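We use cookies to remember your settings. Accept | Manage

Filed under: Food for Curious Kids

How a restaurant gets your dinner ready

When you order food in a restaurant, it can arrive in less than half an hour. At home, the same meal might take all evening. Restaurant cooks are quick, but most of the work is done before you sit down.

Take Jodanetti, a small restaurant in Prollthorpe with 19 tables. It opens at five o'clock. The head cook, Heledd Dafis, comes in at 9 in the morning.

First she checks the fridges and reads the list of what was delivered. Then the cooks start "prep," short for preparation. They chop onions, wash lettuce, make sauces and roll out dough. On a busy day in August they shape 121 meatballs before lunch. Each food goes into its own tub with a label that says what it is and when it was made.

The cooks also split up the jobs. One person's place in the kitchen is called a station. There is a grill station, a salad station and a dessert station. A cook at the salad station doesn't have to walk across the room for a tomato.

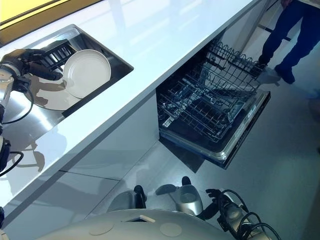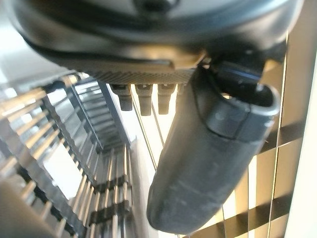
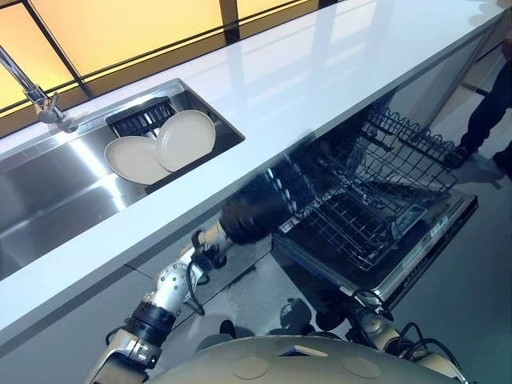
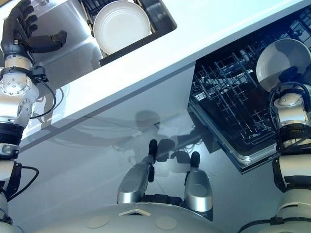

First, third and fourth pictures: round plates and a rack.

When you order, the server writes it down or types it in. The order goes to the kitchen on a slip of paper called a ticket. A cook reads it out loud, and each station starts its part.

Some foods take longer than others. If you want soup and your brother wants chicken, the chicken has to start first. The cooks time it so that both are ready together.

The last stop is called the pass. It is a shelf or counter between the kitchen and the dining room. Heledd looks at every meal there. She checks that it is hot, that it matches the ticket and that the edge of the plate is clean. Then the server brings it to your table.

Words to know

Prep: work done before the customers come.
Station: the place where one cook works.
Ticket: the slip that lists an order.
Pass: where finished food waits for the server.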